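Clisulus Forum > Robots and Automation > Rules and good practice

Topic: Food waste on the table, what rules do you use?
Started October 2018

rakena_bench
Hello all. We are writing the house rules for two-arm table clearing and I would like to hear your opinion. My draft says: mat on the table before any food, the bag stands open before the arms are enabled, and no hand over the mat while the arms have power. Speed limit for the arm is 40 percent. Do you think this is enough?

tolvmeter
The speed limit is good. But I miss the stop button. In our lab one person must sit beside it and have no other job.

skeltalby_k
I don't agree with 40 percent. For soft food it is still too fast when the gripper goes down. We use 12 percent for the last part of the movement, and full speed only when the gripper is above the lamp height.

rakena_bench
12 is very slow. With 1000 runs to do, we would sit there until next year. I can accept a lower limit near the mat, but I would not write one number for every object.

tolvmeter
Then write it by object. A can and a tomato should not be in the same line of the rules.

skeltalby_k
Fine for me, if the list exists on paper and people really read it. Also, where do you keep the lamp? We moved ours in September after the Vemidetti checklist asked for it.

rakena_bench
At the back of the table, on the left. Our table with the mat, the tomatoes and the paper bag:

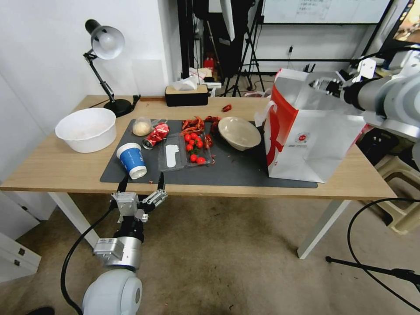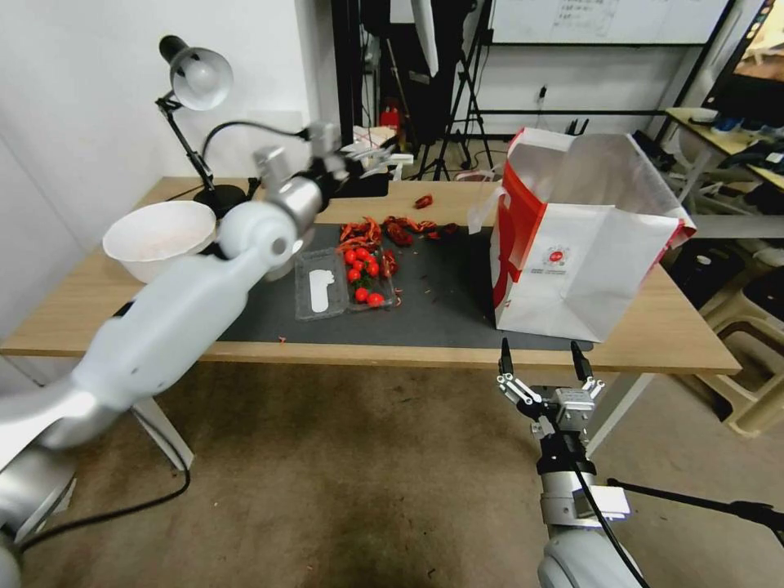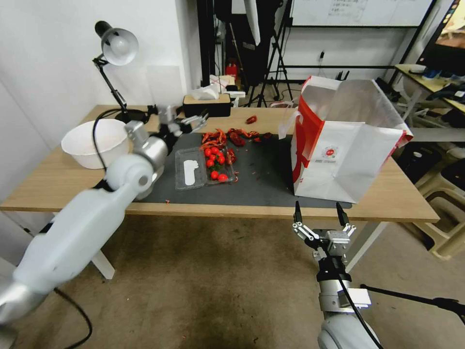
Draft rules, version 2

1. Put the mat down first, then the food, then the bag. The bag must be open.
2. One person stays at the stop button during the whole run.
3. Arm speed is 40 percent or less. Close to soft food, use the lower value from the object list.
4. Cables must hang free of the joints. Check this before power on.
5. Change the mat cover when shells or juice stay on it.

skeltalby_k
Point 4 should be point 1. A cable caught in a joint stops your whole day. And point 5 is too soft, I would change the cover after every session with seafood, clean or not.

rakena_bench
I will move the cable point up. About the cover I am not convinced yet, we pay for them ourselves. Let me ask my colleagues and I will post version 3 in this topic.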